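Furow, reviewed after 4 sessions

Furow is a box of dungeon cards by Abelardo Ñahui. You shuffle, you deal, and the party walks into whatever comes up. I ran it on Tuesday nights for a group that usually gets my own hand-drawn maps, and they were a little too pleased about the change.

The rooms are great. One is a chapel where the bell rings whenever somebody lies, and my players spent 27 minutes refusing to speak. The monsters are mostly rats. Big rats, sad rats, a rat with a title. Draw three in a row and the sunken city of Losen starts to feel like a pest control job.

The rulebook has 8 pages, and treasure gets half of one. I made up the rest, as I suspect I was meant to. The stock is thin too — my wandering monster cards already have bent corners, so everybody knows when a rat is coming.

I'd still buy it again. 3 stars, and a fourth if you like rats.

Comments

Dayana Condori: Does it work solo?

Arboleda: We house-ruled the rats into tax collectors. Much scarier.

Author: Solo is fine, if you can surprise yourself. Stealing the tax collectors. 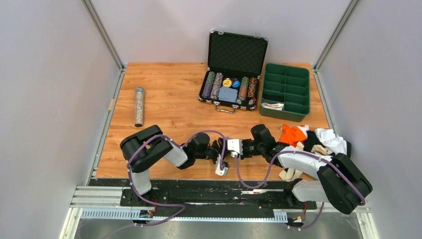 They'll need a title as well, so I'm starting with Lord Assessor.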